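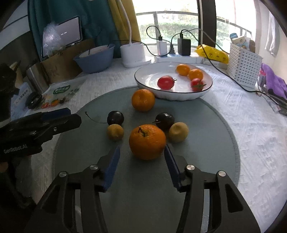 Mandarins, cherries and a round placemat on the white cloth.

Grandley folding table, four months in

2018-12-21

Quick one as I've got people coming and the potatoes aren't even bought. A few of you asked about the Grandley after I moaned about our old table in the summer. So, four months of daily use, here goes.

Bought it from Hermans, the one by the ring road, not online. Wanted to lean on it first. Glad I did, the display one next to it (the Trotora) wobbled like mad if you so much as put an elbow down. Grandley didn't. Bit dearer. Paid up.

Size. Folded it goes flat against the wall behind the sofa and you forget about it. Open it seats 4 properly, six if they like each other. We've had six. Knees fine on the long sides, the person on the end gets the leg brace in the shin. Always the same person, my brother in law, who now brings it up at every meal.

Putting it up: one person can do it. Slide the catch, swing the leg, drop the flap. First week it took me ages and I pinched my thumb twice. Now I do it while the kettle's on. The left catch is stiffer than the right and hasnt loosened off at all. Drop of oil did nothing. Wax helped a bit.

The top. This is where I'd knock points off. It marks. Hot mug, ring. Wet glass left overnight, ring. The leaflet says wipe dry straight away, fine, who does that with guests in. So ours lives under a cloth now and mats on top of that, and with a cloth on you'd never know what was underneath. Shame as the colour was half the reason I bought it. If you want a bare table to look at, get something else. The Fosa one my neighbour has takes hot pans no bother, but it weighs a ton and doesn't fold, so no use to me.

Cloths: get one bigger than you think. The corners on the Grandley are quite square and a short cloth rides up when people shuffle their chairs. Textured ones grip better than the shiny sort. Slippery one went back to the shop after a single dinner, nearly lost the gravy.

Weight. Can carry it downstairs on my own but wouldn't want to do it often. No handle. Why no handle?? Seems an easy thing to add.

Feet. Little rubber caps. One came off in week two, found it under the fridge, glued it back, been fine. Would check them when yours arrives. The floor is uneven in our kitchen so I've got a bit of folded card under one leg as well, can't blame Grandley for that.

Delivery was ok. Came in one box, no tools needed, leaflet is all drawings and drawing three is upside down I'm fairly sure. Box was huge, took me two goes to get it in the recycling.

Would I buy it again? Yes, for a small place. Solid when it's open, tucked away when its not, survived a birthday, a jigsaw and a sewing machine going full pelt. Wouldn't pay more than I did. Hermans usually cut prices in January so if you can hang on, hang on.

Right. Potatoes.

Comments (4)

Anderson Moura
Is the end brace fixed or can you move it? Asking as a tall person

reply from author
Fixed sorry. Sit on the long side

pegbag
We had the Trotora, sent it back. Same wobble. Good to know its not just mine

Lin_at_home
try a felt liner under the cloth, saved our top from any more rings. Cut it a bit smaller than the table or it shows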